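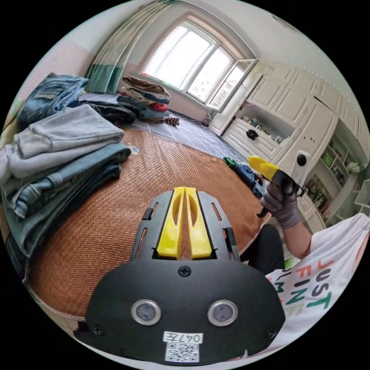 Babar Swati wrote:
> Has the list settled on a rule for the winter coat and clothing swap?
> Last February we took in everything that came through the door and
> ended up with bags of stuff no one wanted. I would like to see a limit
> per household this time. Also, are we still doing points, or is it
> take what you need?
>
> Babar

Babar,

No rule yet. The hall at Wurnum is ours for the Saturday if we pay the deposit of $80 before the end of next week. I have asked for the side room too, but they have not answered.

On the limit, I would go with 50 pieces per household. That is plenty for a family and it keeps the sorting tables under control. Coats count as one piece, a pair of gloves counts as one, and socks should come in bundles. Anything with a broken zipper should stay home unless the person bringing it has pinned a note to it.

I would drop the points. They made the line at the door very slow and people argued over whether a child's snowsuit was worth the same as a sweater. Take what you need worked fine at the Mirani swap and the leftovers were no worse than ours.
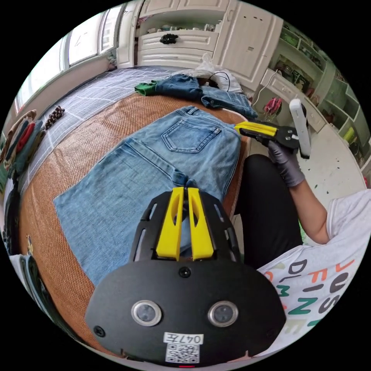

Clothes on the bed, T-shirt and a glove.

Sizes are the other thing. Half the tags from last time were unreadable or cut out. Please put a strip of masking tape on the inside of the collar or waistband and write the size on it in marker. If you don't know the size, measure the waist flat and write that down instead. Pants without a size mostly went home with us, and I still have a box of them in my garage.
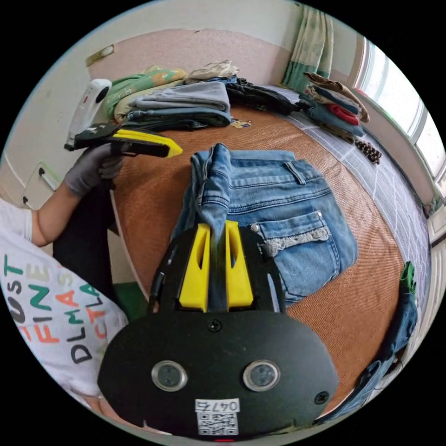

For jeans I would also ask for the leg length, measured along the inside seam. Go through all the pockets before you bag anything. We found keys twice, and one set never got back to its owner.

The leftovers have to be out of the hall by 4. Stirkier will take adult clothing and shoes but no bedding. The Ison shelter wants coats and blankets only, and they prefer clear bags. I can make one trip in the van, so someone else will need to cover the other.

If there are no objections by Sunday I will send the notice to the full list with the limit in it and no points. Corrections to me directly, please, so we don't fill everyone's inbox.

Sadia Orakzai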